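Please write the boring rules down

By Lizelle Pillay

I spent most of last August reading other people's safety binders. If you've never done it, picture a very long car manual written by someone who is afraid of being sued by the car. One of them had 11 pages on emergency stops and a single line on what to do with your cables. The line was "Cables should be managed appropriately." I read it out loud to Reshma Masilela, who shares my office at Fastham, and she asked me to please stop reading things out loud.

I've been working around humanoids and their smaller cousins for eight years now, first at Mabuza and now here, and I have a simple complaint. We write rules for the exciting stuff and leave the dull stuff to habit. Everybody has a rule about who holds the stop button. Very few places have a rule about what's on the floor, what the robot is wearing, or how dirty a pillow can get before you swap it out. And in my experience it's the dull stuff that eats your afternoon.

Let me start with clothes, because people always think I'm kidding about clothes. Plenty of robots wear fabric now. There are covers and sleeves and trouser-ish things, and I'm in favor of them! They keep dust out of joints, and they keep fingers (mine) out of gaps. But a sleeve is a part of the machine. It has a length, and the length matters. At Mabuza we had a sleeve that could slide down over the knuckles when the arm was pointed at the floor, and we lost two days chasing what we all swore was a grip controller bug. Riaan Molefe finally fixed it with a hair tie. I still think of that hair tie as the most cost-effective purchase the lab ever made, and there was no line for it in any procedure.

So, a rule. Garments get checked with the arm hanging down, with the arm up, and with the robot crouched as low as it's going to go. The hem stays clear of the fingers in all of them. Write the date on the sheet. It takes a couple of minutes and it's boring and I want it in the binder.

Then there are the cables. I know, I know, everyone says cables. But go stand in a room where a robot is doing household work and look at the floor. The bench people have it easy, their stuff is bolted down and the wires go out the back. In a living room setup the robot walks, or at least shuffles, and the wires go wherever it drags them. Ilze Dambrauskienė at Sodside has a floor rule that I've stolen outright: before each run, one person walks the cable from the wall to the robot with their own feet, the whole way, and any loop that's wide enough to put a shoe in gets pulled out. She calls it walking the dog. I don't love the name but I love the rule.

I had a proper argument about this with Petronella Maluleke, who writes procedures for a living and is much better at it than I am. Her view is that if you write down every little thing, people stop reading, and then they miss the one page that could save someone's toes. She'd keep the written part to what can hurt a person and teach the rest by standing next to people. I think she's half right. I've watched a new hire flip through a binder looking for the pictures. But teaching by standing next to people only works while the same people are around to stand there, and we turn over staff like a burger place. When Riaan left, the hair tie left with him, more or less.

Where we met in the middle was the two-sheet idea. One sheet is for people and what can hurt them, it goes on the wall, and it never gets longer. The other is for the task, it lives on a clipboard, and anybody can add to it in pen. We've been doing it for 16 weeks. The clipboard one is a mess of arrows and coffee, and it's the most useful piece of paper in the building. Somebody added "turn OFF the heater fan, it moves the curtain" and I'd never have thought of that in a hundred years.

The household tasks are where I'd push hardest, because they look so harmless. Picking a pillow up off the floor is a nothing job for you or me. For a robot it means leaning down and forward with both arms out, close to its own feet, next to a piece of furniture that gives when you bump it. Ask yourself what your procedure says about that. Does it say how close the robot can stand to the sofa? Who's allowed to reach in if the pillow gets stuck? (My answer: no one, until the arms are stopped, and I don't care if you're only going to nudge it.) Does it say anything about the pillow itself? A pillow that's spent weeks on a carpet gets grubby, and grubby fabric can slide differently in a gripper than clean fabric, and if you aren't logging which pillow you used then good luck comparing this month to last month.

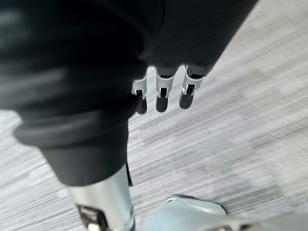
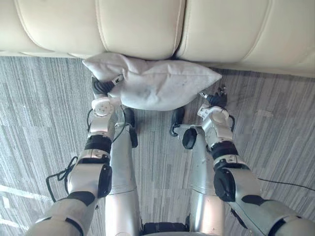
Floor-level work: a hand under its sleeve with the foot close by, and the two-handed pillow job in front of the sofa.

The draft guidance from the Prarden working group goes out for comments soon, and I'll be sending mine in. It's a decent draft. It has a good section on speed near people and a sensible one on training records. It has no section on clothing, and "floor condition" gets one sentence, which mentions spills. I'd like a page on each, in everyday words, with a blank space at the bottom where the people doing the work can write their own.

Petronella says she'll be writing in too, to ask them to make the whole thing shorter. We've agreed to swap letters before we send them, and I've already told her she's not allowed to cut the part about hems.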